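Lougher Linen Share: Questions We Get

What is the linen share?
You borrow towels, pillowcases and blankets for guests, and you bring them back. The second half of that sentence is the part people skim.

How much can I take?
Two bags per household. Hywel Prothero once asked whether a duvet cover counts as a bag if you put things in it. It does not.

Do I have to fold everything before I return it?
Yes. Thirds, then in half, with the edges tucked inside. A ball is not a fold, however firmly it has been squeezed.

What about the soft blue pieces?
Same rules, gentler handling. Fuzzy cloth holds a crease if you leave it bunched up, so shake it out and smooth it with your hand before you start.

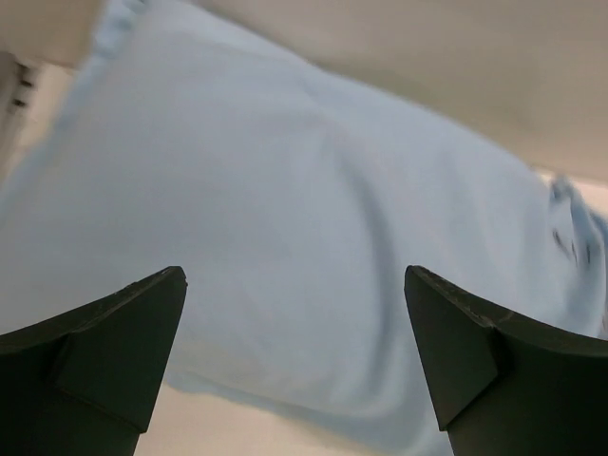
Page last changed: 04/01/2022

Can I iron the fuzzy ones?
Please don't. Oliwia Kozłowski has a flattened one she will show you on request - and sometimes without one.

Which detergent should I use?
Anything unscented. We do not need to know that your laundry smells like a mountain.

I stained something. Now what?
Put a note on it and hand it to Bok-nam Maeng at the desk. Hiding it in the middle of the stack has been tried.

Are you open in August?
Returns only. Borrowing starts again when Ju-won Cho gets back with the key.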